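Home > Local > Tech & Work

Zadari puts gripper upkeep on a schedule after pad trouble

7/20/23

INIRHAM - Zadari, the small outfit here that collects laundry-handling data in homes, has changed the way it looks after its hand-held grippers. Pads and pivot screws now get checked after every session. Before it was once a week, if someone remembered.

The change came out of one unit, number 891 in the shop's log. Operators had been complaining since March that it let go of thin fabric. Knit tops mostly. The fingers closed fine on the bench, so it kept going back out, and the complaints kept coming back with it. 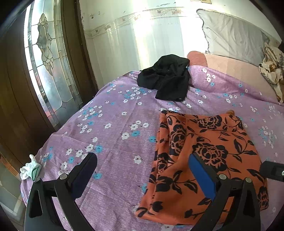 What the shop found in the end was plain wear plus a loose pivot. One pad had glazed over and the screw at that finger's joint had backed out a little, so the two pads met at a slight angle and only pinched along one edge. On a thick towel you would never notice. On a shirt you do.

The repair took less than a lunch break. Old pad peeled off, adhesive cleaned away, new pad pressed on and left overnight. Screws out, a drop of threadlocker, back in by hand and then snugged with a short driver. Too tight and the linkage drags, which the shop says is the more common mistake with new staff. Then a closing test on a strip of paper: if the strip slides out at either end of the pad, the finger gets set again.

The unit had 3256 closes on it when it came in. Replacement pads, from a supplier called Proter, will now be swapped at 3709 no matter how they look. Zadari would not say what they cost.
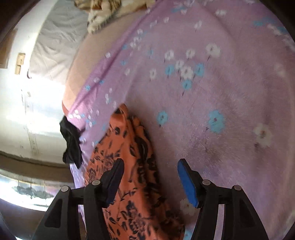
Pad color is part of the new routine too. Each finger gets its own shade and its own line in the log, so a note about slipping says which side. The navy pad is on the left finger and the brighter royal blue one on the right, and with the jaws open over a piece of clothing an operator can tell them apart at a glance. Wear gets written down by side, never just as "pads worn." Screws are logged the same way, left outer, left inner, and so on accross.

The pre-session check itself is short. Wipe both pads. Wiggle each finger sideways. Open and close 6 times, listen for a click. Any click, the unit stays in the case.

A second site, on Takeda Road, gets the same checklist next. No date on that yet. Zadari says units there are older and some may need need new linkages before the pad schedule means much.

Filed under: Robotics, Maintenance, Inirham

Contact the newsroom | Copyright 2023 | Back to top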